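The Dishes Can Wait

Every few months somebody sends me a link with the subject line "you're out of a job." I write about appliances for a living, so it's a fair guess that the thing in the link is meant to replace either me or my dishwasher. The last one was from my editor, Faisal Khattak, and it was a speech by a man in very clean sneakers who promised that housework would be a solved problem by the time his toddler was old enough to be asked to do any. I have raised two children past that age. The age at which they can be asked comes fairly early. The age at which anything happens is another matter, and I suspect the robots are on the same schedule.

I'd like to be wrong. I want that on the record, in case my dishwasher is reading. I have spent a good part of my adult life standing at a sink, and if a machine wants the job it can start tonight. But I've now read enough about the state of things, and visited enough rooms with enough extension cords in them, to have an opinion on how long I should keep buying rubber gloves.

My opinion begins with the plastic dish. People who picture a robot doing housework picture the big stuff, the vacuuming and the ironing and the tray of drinks carried in at six. People who work on robots picture a table with some bowls on it. They can look at it for months.

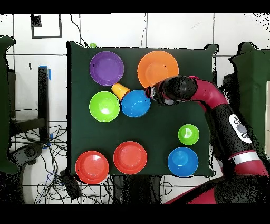

A bowl is a rude object if you're a machine. It has no handle and no corners. It's mostly hole. You and I pinch it by the rim with our thumb inside and never give it a thought, and we do it while talking on the phone and stepping over the dog. A gripper has to be told, or has to learn, that the rim is the part you can have, and that the rim goes all the way around, and that any point on it would do nicely. That last bit sounds like a kindness. Try picking a spot on a circle when you've never had a preference in your life.

Plates are worse. A bowl at least stands up to meet you. A plate lies flat on the cloth with a little lip, daring you to get a finger under it. I watched a pair of metal fingers go after a plate once at Londari, a small outfit that works above a tile showroom, and it was like watching someone try to lift a coin off a bar with oven mitts on. The young man running the computer said the approach angle needed work. I said I'd had years when I could have said the same about myself.

Vibeke Grímsdóttir, who used to run the kitchen in a school that fed 680 children a day and now gets asked to advise people on kitchen machinery, has a theory about all this. She thinks engineers believe dishwashing is about dishes. "It's about piles," she told me over a very bad coffee in August. "A child hands you a tray with a cup lying on a plate and a spoon under both. You don't pick up a cup. You take the mess apart." She had a new hire every term, she said, and she could tell in 10 minutes who would last, and she did it by watching them clear one tray.

That has stuck with me more than anything in the speech with the sneakers. A pile is a set of small decisions. What's on top? What's going to roll if I move this? Do I grab the little bowl first so it's out of the way, or leave it where it is because it's holding something up? I've had that argument with my own husband and he has two hands and a master's degree.
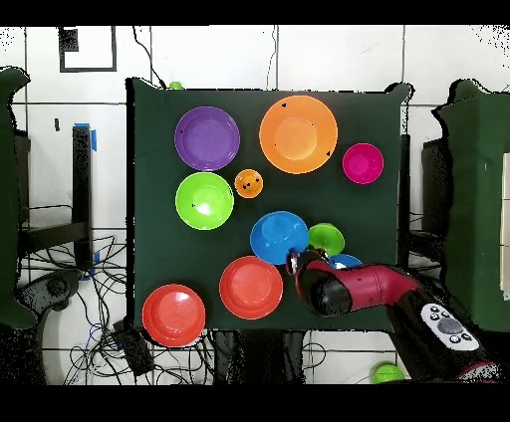
And then there's where it all goes. Picking up is half the job, the half that makes a good video. The other half is the cabinet. In my house the blue bowls nest in the blue bowls, except for the one that's slightly bigger and has to go on the bottom, except when that one's in the fridge with foil on it. I've never written any of this down. I don't think I could. My sister, a guest of long standing, still puts the salad plates where the soup plates go, and she's had 25 years of hands-on training.

The sellers have an answer to that, and the answer is data. Show the machine enough examples and it will catch on. A fellow from Pesell, which makes arms and would like to make them for kitchens, told me a decent start was 3000 tries at one chore. He said it the way you'd quote the price of a used car, hoping I'd find it low. I did the math on my own sink and came up with the better part of a decade, if I count only the nights I didn't leave it till morning.

I don't say this to be mean about the arms. The arms are terrific. They don't get bored or have a bad wrist, and they can hang over a table for an hour with no sign of wanting a snack. On a shop floor, with the same part coming down the same chute facing the same way, they've been outworking us for a very long time, and a good thing too. My uncle stamped brackets at the Yazzie plant and there isn't a person in the family who mourns for that job. The brackets arrived one way up, every one of them, because somebody had built a chute to see to it.

There's no chute in a kitchen. There are people in it, and they put things down any old way.

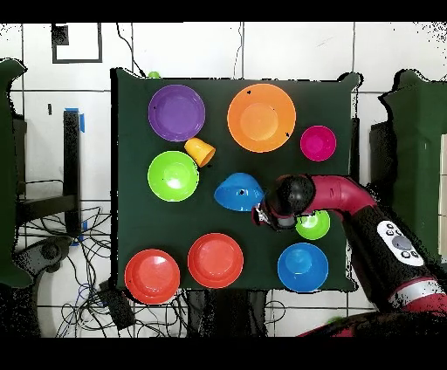
Right side up is a luxury: a blue bowl dome-side up, with the gripper alongside.

Consider what it means for one bowl to be the wrong way over. The rim you worked so hard to teach the machine about is now flat against the table. What's left is a smooth round hill. A person slides it to the edge, or tips it with a fingernail, or flips it with a sort of flick that I've just spent five minutes doing in my kitchen and can't describe. It's the same bowl. It's the same color and it's in the same room. But the job has changed completely, and the cook who can do one and not the other isn't going to be much help on Thanksgiving.

This is what I look for now when a demonstration comes my way. I don't care how fast it goes. I want to know who set the table. If the person who built the machine also laid out the dishes, I'd like to come over there and lay them out myself, and I'd like to bring my nephew, who is four. Brillitach, a company that has been taking deposits on a kitchen helper, invited me to do more or less that last spring and then had a scheduling problem. They've had it ever since.

Faisal says I'm a grump, and that I'd have stood at the side of the road laughing at the first car. I probably would have. The first car was pretty funny. It was also loud and slow and it frightened the livestock, and the people who laughed at it were correct on the day. What they got wrong was the next twenty years. So I'll grant him this much: I think the bowls will fall. I think there will be a machine that can clear a table of plastic dishes no matter how they were left, and I think it'll be a real piece of work by people who earned it the slow way, one bowl at a time, while the rest of us were sending each other links. 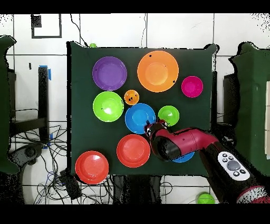

What I won't grant is the leap from there to my house. Plastic is a generous teacher. It doesn't chip, and it comes in colors a machine can tell apart at a glance. My dishes are white, most of them, and stacked in the sink under gray water with a cheese grater lurking at the bottom. There's a glass in there that was my grandmother's. There's a pan I'm pretending to soak. Between a clean bowl on a cloth and that sink lies a stretch of country I've not seen anybody cross, and the speeches tend to fly over it at night.

Ask about the chore in full, then. When someone tells you a robot can do the dishes, ask if it scrapes the plates. Ask what it does about the lasagna corner, and where it puts the lid that doesn't match anything. Ask if it knows the difference between a cup that's finished and a cup somebody is coming back for, because I've lived with three people who didn't. Ask whether it empties the machine in the morning, a job I'd rate above all the others for resale value.

Vibeke's view, for what it's worth, is that she'd have hired one for the stacks. She'd have put it at the clean end of the line, where the plates come out of the rack all the same size and facing the same way, and she'd have kept people on the trays. She said she'd have paid decent money for it, too, and that her back would have chipped in. I think that's the most sensible sales pitch I've heard for any of these things, and it came from a woman who doesn't sell them.

As for me, I've put the speech in the folder with the self-folding laundry basket and the refrigerator that was going to order milk. It's ten past nine, there's a sink full of dinner, and the rubber gloves have a hole in the left thumb. I've asked for another pair.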